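Okay, long overdue update on the folding-and-sorting project, because a few of you have been kind enough to keep asking. We passed 989 recorded episodes this afternoon!! I may have done a small lap of the hallway.

If you're new: we're collecting examples of two arms putting small clothing items away into a divided tray, so the policy (we call it Truda, long story) has something decent to learn from. Every episode is one of us driving both arms by hand.

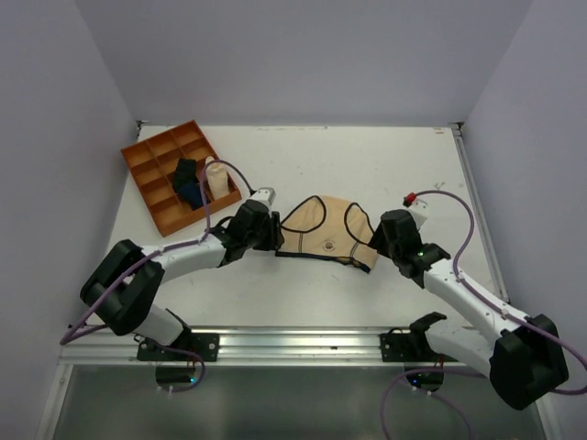 Socks went pretty fast once we agreed on how to roll them. Bras are another matter. You have to bring the two cups together without the fabric springing back open, and my first 110 tries were, let's say, varied. Chia-hao Pan is so much smoother at it than I am that I've started copying his wrist angles.

We did throw out 161 episodes in March, which hurt. Mostly long pauses where the driver (me) stopped to think. Shamim Mohmand went through every one of them and was very gracious about it.

We also keep the fumbles if there's a clean recovery after. I used to delete those and I really wish I hadn't!

Next up is moving the tray between episodes, a little at first and then a lot. If you've done this with stretchy stuff, please tell me how you handled regrasps, I'd love to compare notes.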